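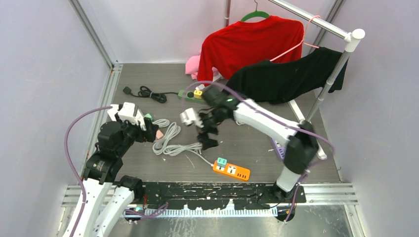
Search posts Search

Today I start with the power strips. I postponed this since April, when I moved from Girkedley, and all the cables stayed on the floor beside the clothes. Oct 24, 2014 is the day, I decided.

My rule is simple. Every strip must get a place and a name. If I cannot say what a strip is for, it goes to the box for giving away.

I am a little ashamed how many cables I keep "for later". My mother did the same with string and paper bags, so maybe it is in the family.

First question for me was the long cords. Do I open the bundle completely, or only as much as I need? The manual of my old Brevia strip says to unwind the cord fully before using a heater. For a lamp and a phone I was never so strict, but now I will be.
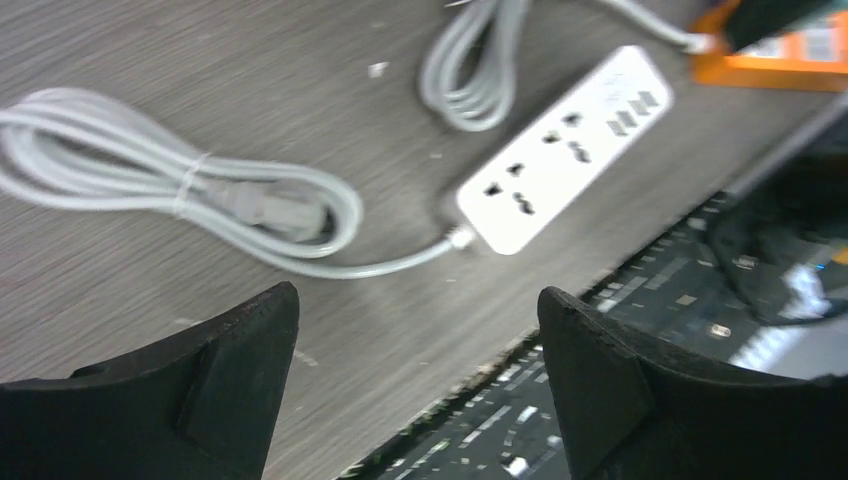
White strip, cord still in its twist tie. This one has the small USB-type ports, so I want it for the desk.

I have a bag of twist ties from the Bozsik shop, 18 pieces. I paid too much, but they hold better than rubber bands. Rubber bands become sticky after one summer and then you must wash the cable too.

How I tie: loops as long as my hand, not tighter. Then two turns of the tie in the middle. Please do not wrap the cable around the plug, the cord gets weak exactly in that place.

Colors help me very much. Green strip will be for the corner with the clothes rack, for the iron and the steamer, but never both together.
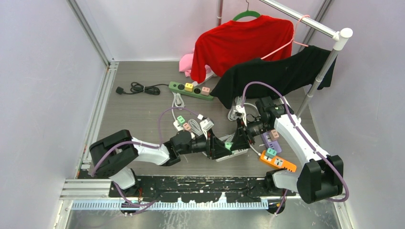 And the orange one I would like near the door, for the vacuum cleaner. The purple I did not decide yet. Maybe my neighbor takes it, she asked me for one 11 days ago and I forgot to answer, sorry.

Labels: I write on paper tape with a soft pencil. Pen disappears, I tried it. On the label I put the place and the length, nothing more.

Gray cables are the most difficult, they all look like the same cable. I will put the label close to the plug, because at the other end I never find it.

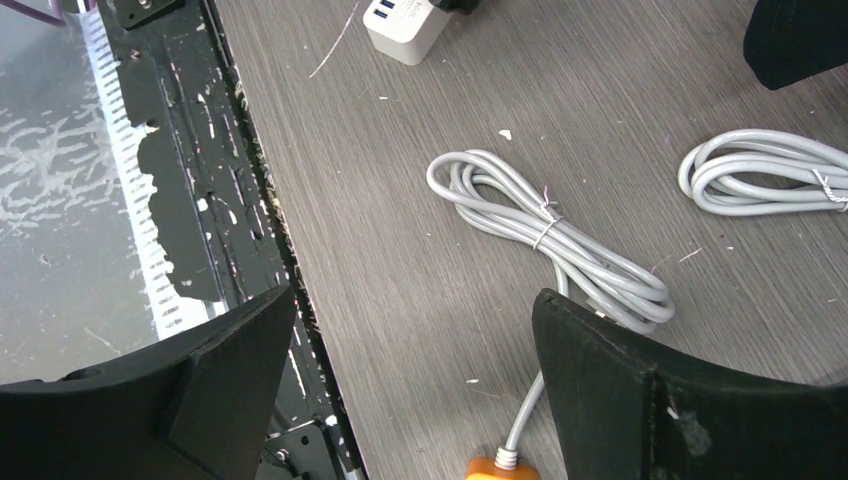
Thandeka Shabalala replied that I should put each bundle in its own paper roll, the kind from the kitchen, and stand them up in a shoe box, so the plugs look to the top and nothing gets mixed.

I like this! I have enough rolls for a small start. The shoe box must be a big one, for boots.

Tomorrow the shelf, and the chargers from the drawer. If somebody knows a good use for very short extension cords, please write me.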